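Desk Swap Month is back, and the stationery table is open

08/10/2021

If you've been past the craft room at Verkley Hall lately you'll know what I'm going to say – we have a stationery table again!

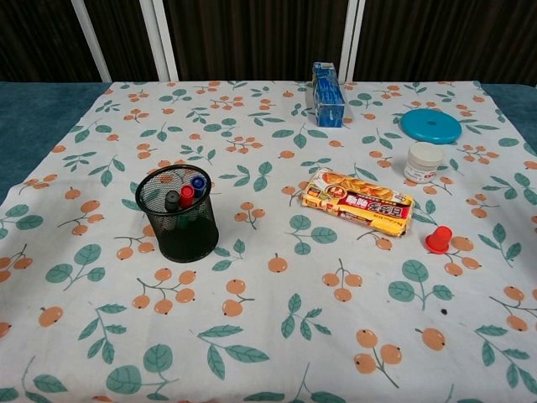 It has been a long while between swaps. The last proper one was in April two years ago, and I still have the stapler I carried home from it (a lovely heavy thing, never jams, I gave up a box of bulldog clips for it and have felt slightly guilty ever since). So when the room came free for the month, I put my hand up straight away and went hunting for a tablecloth.

I'm rather in love with the one we ended up with. It's white with little orange fruit all over it, hanging in twos and threes among teal-green leaves. I say loquats, my neighbour says apricots, and we have agreed to leave it there. Either way it makes a pen holder look like something you'd want to take home, and with the blue of the table showing at the sides it's a very cheerful spot to stand and sort through other people's drawers.

For anyone new, the swap works like this. Bring up to six bits and pieces from your desk that you no longer use, put them on the table, and take up to six away. They don't have to match in value or size. A good pair of scissors for a rubber is perfectly fine if you're both happy, and so far everybody always has been. You don't need to book, and you don't need to stay, although there's tea and most people do.

Things that go quickly: scissors, sticky tape on a proper dispenser, coloured markers that still have plenty of life in them, anything for holding pens. I have a real soft spot for the black mesh pen cups. They weigh next to nothing, you can rinse the dust out under the tap, and they're the right height for markers, so the caps stick up and you can find the red one without tipping the whole lot out. I've got one by the phone and one in the laundry, and I'd happily find room for another.

Things that don't go quickly: dried-out glue, calendars from years gone by, and single pen lids. Please test your markers on a scrap of paper before you bring them in! We threw out 17 at the last swap, and that was only the greens.

A few people have asked about the school packs. Yes, we're making them up again with whatever is left over, and this time we've given the project a name, Skolesetti, so it can have its own shelf in the cupboard. We made 14 packs last time and I'd love to beat that. Pencil cases, rulers and sharpeners are what we're shortest of. If you have unopened exercise books, leave them in the Kramer Street foyer and they'll be brought across.

The craft room is open from ten until three all month. Come in by the side door, as the front one sticks. I'll be the one straightening the tablecloth.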